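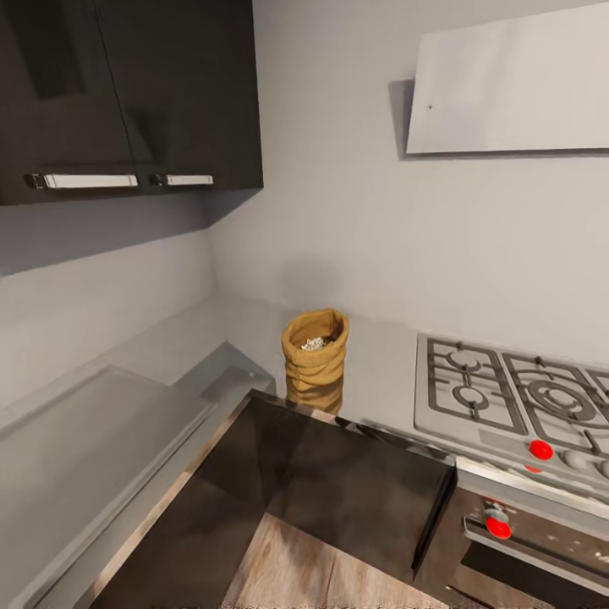
One of our practice kitchens, rendered. The sack by the hob is the job.

About Jemdale

We test whether machines can do chores. Household ones mostly, some shop-floor ones. We don't build robots and don't sell them. People who do build them, or are thinking of buying them, send us a job and we tell them how far off it is.

Short answer as of this July: further off than the videos, nearer than your uncle thinks. Long answer is the rest of this page and the reports section.

What we do all day

Most of it happens in simulation first. A kitchen in software costs nothing to flood. We set a kitchen up, put one thing in it that needs doing, and run the machine's control software against it over and over with small changes. Sack moved a bit. Sack turned. Light different. Counter shinier, which sounds daft until you've watched a system reach for the reflection of a thing instead of the thing.

Then the jobs that pass go to the real kitchen in the unit, which has real grease.

The open sack is a favourite of ours. Soft, mouth rolled down, full of small stuff that goes everywhere. A box you can grab by the sides. A sack changes shape when you touch it and the middle of it isn't where it was. Ask a person to shift one away from the cooker and they'll do it while on the phone. Ask a machine and you're into grip force, tilt, what's behind it, and whether the arm can come in under the cupboard without clouting a handle. Knobs too. Knobs stick out at the front of the hob and sleeves catch them, and so do elbows made of aluminium.

We score a chore done only if a reasonable person would leave it as it is. Sack moved but beans on the floor is a fail. Sack moved and gas knob turned is a fail and a phone call to the client.

Where things stand

Our chore list has 876 jobs on it. It started as a list on the back of a delivery note and grew. Of those, 80 are ones we would currently let a machine do in a kitchen with nobody watching. People ask for the 80 straight away so it is downloadable from the reports page, no sign up.

Rough shape of it:

Picking up a hard thing and putting it somewhere flat. Mostly yes.
Opening cupboards with bar handles. Yes, if it's had a look at the handle first. High ones are slower.
Wiping a clear counter. Yes. Wiping a counter with things on it, no, it wipes round them and calls it finished.
Anything in a bag, sack or net. Getting there. Was a flat no when we opened.
Turning one knob and leaving its neighbour alone. Sometimes. Not good enough.
Washing up in a full sink. No.
Folding. Please stop asking us about folding. (Slow, and fine for towels.)
Shop floor: restacking trays, yes. Refilling scoop bins from sacks, see sack. Dealing with a customer who is standing in front of the shelf, no.

The list gets re-run when a new system comes in, so a yes can go back to a no. It has happened more than once and the makers dont enjoy it.

How we started

Yuk-lan Tai ran the stockroom for a dry goods wholesaler and was asked to trial a picking arm called Esenix. It was good on tins. It was hopeless on lentils. The supplier's report said the trial had gone well and hers said it hadn't, and both were describing the same afternoon. She wanted one place that would write down the same thing for everybody. Asger Østergaard was doing the simulation work on the supplier's side and agreed with her report, so that was more or less that. They took the unit behind the Lehner building and put a second-hand kitchen in it.

Still there. Still the same kitchen apart from the worktop.

Who we are

Yuk-lan Tai, director. Writes the chore list, decides what counts as done. Signs every report. Will read yours back to you over the phone if you ask.

Asger Østergaard, simulation. Builds the kitchens, the sacks, the beans inside the sacks. Spent most of a winter on how a pile of small grains slumps when you lean its container over and would like you to know it is better now.

Plus 2 test operators on the real kitchen, who also do the sweeping up.

What we've learnt, for what it's worth

Software runs are not a substitute for the real thing and we won't sell them to you as one. They are good at finding the stupid failures cheaply. Last big project, Bever, was 2845 simulated runs of one task, moving an open sack along a worktop next to a hob, and nearly all the useful findings came from the runs where it went wrong in a boring way. Grip too low. Grip too high so the rolled edge came undone. Arm went the long way and swept the counter. We then did it in the unit and found one more that the software had never shown us, the cloth catching on a rough fingertip.

Dark, shiny cupboards are hard for depth cameras. Pale counters with a sheen are hard in another way. Matt everything would be lovely but it's not what people have in their houses so we don't test on it.

Slow is fine. Most people would put up with a machine taking ten minutes over a thing if they don't have to stand there. Having to stand there is what spoils it, and it's the question we put at the top of each report: could you go upstairs?

Working with us

Makers: send the control software or the machine, or both. We'll say which chores we think it's ready for and then run those and a handful it isn't. You see the results before they go up, you can comment, you can't change them.

Shops, care homes, landlords: tell us the job in plain words. "Somebody has to top up the bins before we open" is plenty. We'll come back with a yes, a no or a not yet, and what the not yet is waiting for.

Schools: we do visits to the unit in term time. Bring a chore. The best one so far was getting the last bit out of a jam jar (fail, every system, jar broken once).

We don't take on anything to do with lifting people. Others do that properly.

Getting hold of us

Contact form is at the foot of every page. Phone is answered from 9 in the morning, not at lunch. Deliveries go round the back of Lehner, ring the bell marked Jemdale, the other bell is the upholsterers and they are fed up with our parcels.

Reports
Chore list
Visits
Contract terms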